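The first thing you hear in the Sadidholm is the piano, and it's a little flat. Give it two songs and you won't care.

For most of the year the old hall belongs to chamber groups and touring string quartets, and they're wonderful. But every April the stage goes over to Karla Alvarado and her company, Sesura, who turn it into a dance hall, a train station or (my favorite so far) the lobby of a very bad hotel. Their new musical, "Juson," is set on a ferry that can't find its dock, and I laughed so hard in the first act that the man in front of me turned around to check!

Alvarado wrote the songs over 2 winters, mostly at night. "I kept the tunes I could still hum at breakfast," she told me. There are 25 people in the cast, and all of them sing. The harmonies in the storm number come at you from the aisles, the balcony and somewhere behind the curtain – I had goosebumps the whole way through.

Meijer, the ship's cook, gets the best part. He has one long, sad waltz about soup, and it stops the show.

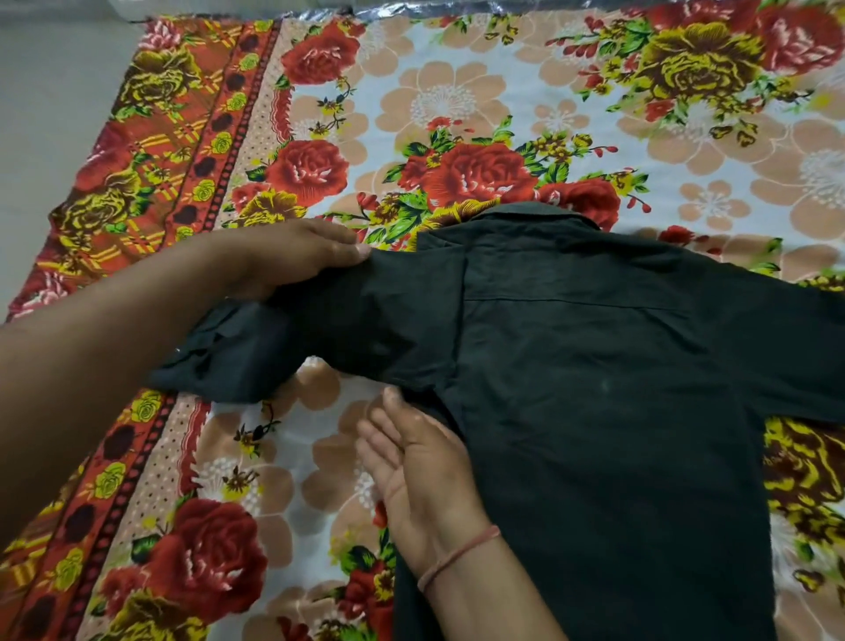 *A dark collared shirt on a floral sheet, mid-fold.*

Tickets are sold at the door, and the balcony seats are the ones to grab. Go early enough to hear the band warm up, and stay for the encore, when the whole ferry crew comes down into the aisles and gets the front rows dancing.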